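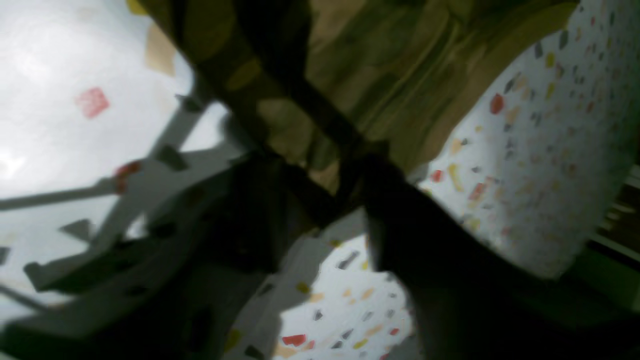 3.2 Rules for wrist camera footage

Demonstration sets for garment handling are often shared between sites, and the sites seldom agree on which recordings should be kept. The Cloltska protocol, adopted by the Hustwood and Fleletti sites on 2019-01-23, sets a single rule for each stage of recording, labeling and release. Under the protocol, motion blur is not grounds for removing an image from a recording. In Figure 4a, taken at the wrist, the outlines are smeared and the view is steeply tilted, yet the camouflage fabric can still be told from the speckled surfaces near it by color and pattern. Such an image is kept and marked "degraded." Reviewers may not crop it, sharpen it or turn it upright before it is stored. A policy trained on recordings from which all blurred images have been removed will meet conditions at run time that it was never shown, and the protocol treats this as a fault in the data set.

An image may be withheld for only two causes. The first is the presence of a person who has not given written consent. The second is a damaged file. Where either cause applies, the time stamp is kept and the gap is declared in the log, so that later users can see where the sequence is not continuous.

3.3 Fixed views and work surface

Each station must record at least one fixed view in addition to the wrist views. The fixed view serves as the reference when labelers disagree about contact between a gripper and the cloth. It must show the garment in full at the start of the task, and the camera may not be moved until the session has been closed.

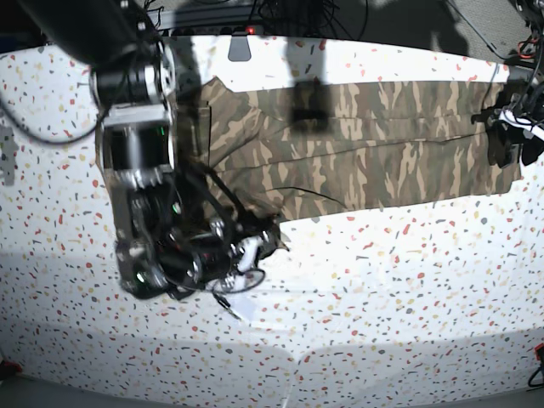
Figure 4. Views from one station: (a) wrist view; (b) view of the work surface.

The protocol also covers the condition of the work surface. Patterned surfaces are allowed, provided that the same surface is used for the whole session and is named in the log. Shadows from overhead equipment are allowed on the same terms. Lamps may not be adjusted between attempts to remove them. Cables within reach of an arm must be secured or recorded as a known hazard, and the operator must confirm this entry before power is applied to the motors.

3.4 Session limits and audit

A session may contain no more than 210 attempts. Once a site has stored 2000 attempts, it must stop recording and submit the set for audit. The audit is carried out by the Nakamura laboratory, which takes no part in recording. Two reviewers label each sampled attempt separately, and neither sees the other's labels until both have been submitted. Any difference is settled against the fixed view. If the fixed view does not settle it, the attempt is labeled "undecided" and stays in the set under that label. Sites may not record a replacement for an undecided attempt.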